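Nerkell Hand-Guided Gripper, Two-Finger
Item 144-255

If you pack the same tray all shift long, you already know which jobs wear people out, and it's usually the little fiddly ones! The Nerkell is a gripper your own people hold and guide, so the folks who know the work best are the ones showing the robot how it goes. Tanveer Magsi at our Bekatar counter will gladly talk you through it, and he does like to talk.

One thing we hear from kitchens and packing rooms is that jobs change shape more than they disappear. At Skikemura the tray line kept its whole crew, and the packers now take turns teaching and checking (they asked for the turns themselves, and the arguments over whose way is best are still going).

Black plastic links, brass bushings at the joints, dark padded fingertips. Spare pads sold in pairs, item 41. 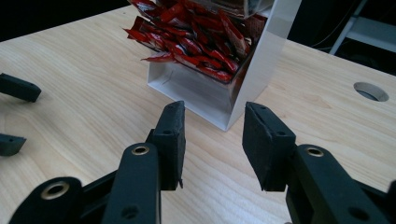 Photo: Mervyn Ackroyd for Van der Merwe Supply

Sachets are a good first job, small and slippery as they are, so set your dispenser where you'd normally reach for it and leave plenty of table in front.

Price: $395 each, pads included. Call ahead if you'd like to try one on your own trays, and bring a few along with you.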